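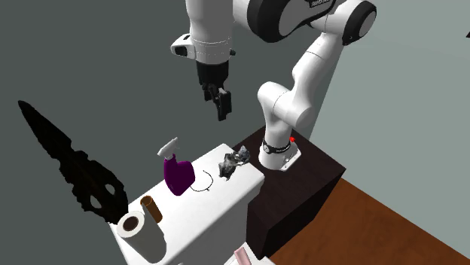

February, Tuesday, started 8.40

Starter trial, rye loaves, fourth round. Very pleased with this one already and it isn't even lunchtime.

Overnight sponge looked lovely when I took the cloth off. Domed, just beginning to dimple in the middle, smell somewhere between apples and yoghurt. Round three smelt of nail varnish at the same stage, so the cooler shelf has done something. Flour is the Wiltside dark rye again, same sack. I still want to try the Cliston mill's coarser one but Nusrat has asked me to change one thing at a time and she is right.

Dough, per loaf: 710 g flour in total, a third of it in the sponge, 20 g salt, water as in round three. I held back a splash of the water and then put it all in anyway, the dough wanted it. Mixed by hand with the wet scraper. It comes together like mortar and I love it! No kneading, just folding it over on itself until there were no dry patches.

9.25 — into tins. Greased two with butter and two with the sunflower oil, marked on the base in chalk. Tops smoothed with a wet spoon and dusted. Rafsan says dust more heavily, you get better cracks to read the proof by. Did two heavy, two light.

11.50 — heavy-dusted ones showing fine cracks all over, like a dried pond. Light ones are probably at the same point but you can hardly tell. Rafsan wins. Heavy dusting from now on.

12.05 — in. Oven set hot for the first quarter of an hour, then down to 185 for the rest. The old Favetti runs hotter at the back left, so I turned the tins at the halfway point. Should have put the oven thermometer in before I started and forgot. It is in now.

13.20 — out. Good colour, a proper dark chestnut, and the sides have pulled in a little from the tins. Butter tins released straight away. One of the oil ones stuck along the long side and I lost a strip of crust getting it out (ate it, delicious).

Not cutting until tomorrow. I cut round two warm and got a gummy knife and a crumb like putty, and learnt nothing from it. All four are wrapped in linen on the rack by the window.

To do
Ask Marikar for a price on the 3000 g bannetons, but only if we go ahead with the big loaves.
Feed the starter before going home, equal weights, back on the cool shelf.
Buy more chalk.
Nusrat: could you taste a slice from each tin without looking at the base? I want to know whether the butter comes through in the crust. I think it does but I've been hoping it would all week, so I don't trust myself.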